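Speaker notes: what Hullville learned from charging for stormwater
Slot is 13 minutes. Skip the history if they look hungry.

Start with the bill. Hold it up. Hullville ratepayers got a new line on the August notice called "drainage contribution", and council got 500 letters, most of them using a shorter name for it.

Explain the idea quickly. You pay according to how much of your block is roof, concrete or paving. Rain that can't soak in ends up in the creek, and the creek ends up in Hunstead, which has been complaining downstream for as long as it has had a letterhead. Pause for the Hunstead table. They will want to cheer.

Then the rebate. Households could claim money back for rainwater tanks and for fixing indoor water use. The indoor half had nothing to do with stormwater. It was added at 11 pm to get the last vote, and it's the only part anybody likes.
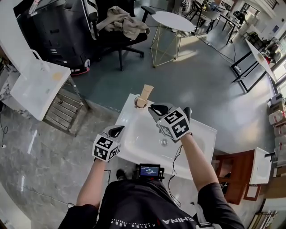 At the basin.

Move on to the Unnithan Road car park. Biggest slab of bitumen in the shire, owned by the shire, exempt from the charge. I raised this in a submission and received a very nice acknowledgement. Don't get cross here, I got cross in Pornudcombe and lost the room.

Numbers slide. Cap for a business is 2000 dollars a year. Six businesses hit it. All six wrote to the paper, which gave the impression of a mass movement.

What I'd change: drop the car park exemption, put the creek money in its own account, print the formula on the back of the bill in a type size meant for humans.

If asked about a state levy, say it's above my pay grade. If asked twice, say yes, I'd support one, and look for the tea urn.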